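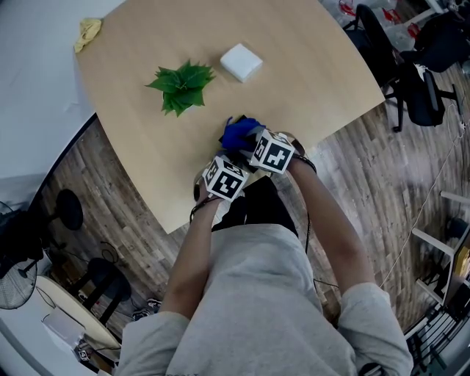 The table came into my life in May, when my neighbor Volker Stüber moved away to Stullcombe and could not take it with him. He wanted 50 dollars. I gave him 50 dollars and a jar of plums, and we carried it down one staircase and up another. It is a pale table with a visible grain and a slightly rounded edge, and on a pale table you see everything: a yellow cloth left crumpled in one corner, a small white square that somebody put down and forgot, a green artificial plant that has no fixed place and so travels from the center to the side and back again. I had dark tables all my life before this one. I did not know how much they were hiding from me.

When I was a child, my mother cleared the table four times a day. After each meal she wiped it, and once more before bed, always from the far side toward her own body, with the other hand held under the edge to catch the crumbs. I thought this was only a habit of our house. Later I lived in Tiedemann with two families, one after the other, and in both houses I saw the same movement of the hand. The second family had a very long table, and the grandmother walked along it with her cloth like a person mowing a field.

I have asked Volker how he cleaned it, because I was afraid to spoil the surface. He wrote me a long letter about it. He uses a cloth that is damp, never a cloth that drips, and he wipes along the grain. After that he takes a second cloth, a dry one, and this second cloth is for him the whole secret. He is against sprays. He once bought an expensive one from a shop called Drodard, and the table was sticky until the next week, so that paper stayed hanging on his sleeves.

I follow his method with one change. I clear first and wipe after, in two separate rounds. Before, I used to lift each object, wipe under it and put it down again, and in this way I never decided anything. The same pen lay on the same spot for 20 days and I cleaned around it very politely. Now everything that is on the table must go to a chair, to the floor or to its proper drawer, and only then may the cloth come. The drawer is usually full, of course. This is a different article.

The plant is the exception. A friend brought it to me from Ketano, and I was a little insulted that it was not real, but I have kept it. It has toothed leaves that spread out like a star, and dust likes to sit on them. I rinse it under the tap and let it stand upside down on a towel.

Volker has a new table now, made of glass. In his last letter he complains about fingerprints for a page and a half. He asks if I would perhaps sell the old one back to him for the same price, and he offers to return the jar.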